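Proyecto Skemutach: reutilización de aguas grises en viviendas de alquiler social
Informe de avance al organismo financiador, periodo cerrado en julio 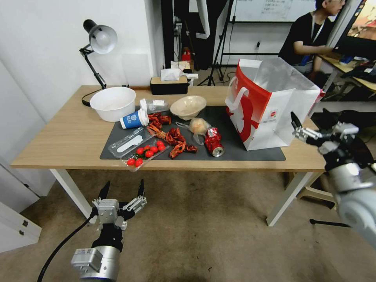
El periodo se ha dedicado a la segunda campaña de medición de consumos y a la revisión del protocolo doméstico de recogida. De las 137 viviendas inscritas, 14 han causado baja por cambio de inquilino y no se sustituirán, dado que la serie de referencia ya está cerrada. El protocolo revisado admite tres tipos de recipiente para el agua de aclarado: cubo graduado, garrafa y barreño abierto. Para este último se toma como modelo un recipiente de plástico blanco de boca ancha y borde amplio, como el que queda a la izquierda de la mesa, junto al flexo. El color claro facilita la lectura de la turbidez a simple vista; el volumen se determina después por pesada.

1. Medición de consumos

Los contadores Wota se instalaron en todas las viviendas activas. La transmisión horaria funciona con normalidad salvo en el edificio Balogun, cuya planta baja carece de cobertura suficiente. En esas viviendas la lectura se hace de forma manual cada dos semanas. Los datos manuales se marcan en la base con un código propio y no entran en el cálculo de los picos horarios.

La depuración de la serie está terminada hasta el mes de junio. Se han descartado los registros con caudal nocturno constante, atribuibles a fugas en cisternas, y se ha notificado cada caso a la propiedad.

2. Calidad del agua

Nneka Lawal ha completado los ensayos de tensioactivos y de materia en suspensión. La dispersión entre muestras de un mismo hogar es mayor de lo previsto en la memoria inicial, sobre todo en el agua procedente de lavadora. Se propone separar esa corriente en el análisis y tratarla como una categoría independiente. La modificación no altera el número de ensayos contratados.

3. Depósitos

El depósito comunitario Brokotent, de 4.000 litros, está montado y ha superado la prueba de estanqueidad. Queda pendiente la conexión a la red de riego, retrasada por la licencia de zanja. El segundo depósito, de 2.000 litros, se recibió con la brida de salida de un diámetro distinto al pedido y se ha devuelto al proveedor.

4. Ejecución presupuestaria

La partida de material fungible se encuentra por debajo de lo previsto y la de desplazamientos la supera, a causa de las lecturas manuales. Se solicita autorización para trasladar saldo entre ambas. La justificación detallada, firmada por Edgars Dambrauskienė, se adjunta como anexo B.

5. Próximo periodo

Conexión del primer depósito, reposición del segundo y cierre de la serie de verano. La encuesta de aceptación entre inquilinos se pospone hasta disponer de agua tratada en el circuito de riego.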